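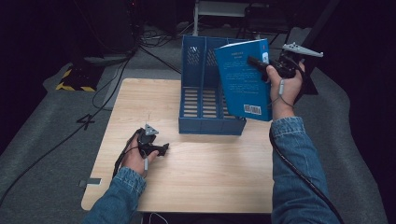
A blue book and the blue organizer at the table.

About Skestberg Writers' Room

Skestberg Writers' Room is a small press, a reading series and a rented second floor over a shoe repair shop in Stistham. We publish people who live within a bus ride of the building. Nobody has ever checked the bus schedule, so the boundary is loose, and one of our poets is fairly sure she needs a ferry.

We started as a critique group that met on Monday nights and was too polite to be of use. After a couple of years we had a drawer full of finished manuscripts and a pile of very kind rejection letters. One member had once worked in a print shop and knew what a signature was. That was the whole business plan. Our first title, a collection of short stories set along the old Baten canal, sold 164 copies, a good share of them to relatives of the characters.

What we publish

Short fiction, local history, memoir and one cookbook, which we don't regret as much as we expected to. We bring out four or five books a year. Total sales across the whole list stand at 3119, a number we are told would be a slow morning for a larger house. We have framed it anyway.

We do not publish epic fantasy in more than six volumes, anything with a sequel already attached, or poems about the writing of the poem. We made an exception for the last one in our second year and would ask you not to bring it up.

How we work

Authors pay us nothing. We pay them a modest advance, modest enough that most spend it on lunch, and then half of whatever the book clears. Every manuscript gets two editors who have to agree with each other before they are allowed to disagree with the author. Printing is done at Tsolakis, across the river, where they have put up with our comma changes for years and now charge us for them.

We read submissions in September and only in September. Last time we received 347, and each one got a reply from a person, even if the person was tired. Send the first thirty pages and a one-page letter. Please don't tell us what your mother thought of it. We have met several of the mothers, and they liked everything.

Readings and the lending shelf

On the second Friday of the month somebody reads aloud upstairs and everybody else sits on folding chairs. It's free. The coffee is also free and is priced about right.

The lending shelf holds 1174 books, mostly by writers from the county, and you may take one home without a card. Bring it back when you're done. If you write in the margins, write legibly, as the next borrower will want to argue.

Finding us

Use the side door. The front door belongs to the shoe repair shop, and they would like it known that they do not accept novels.

Page last updated 2017-05-04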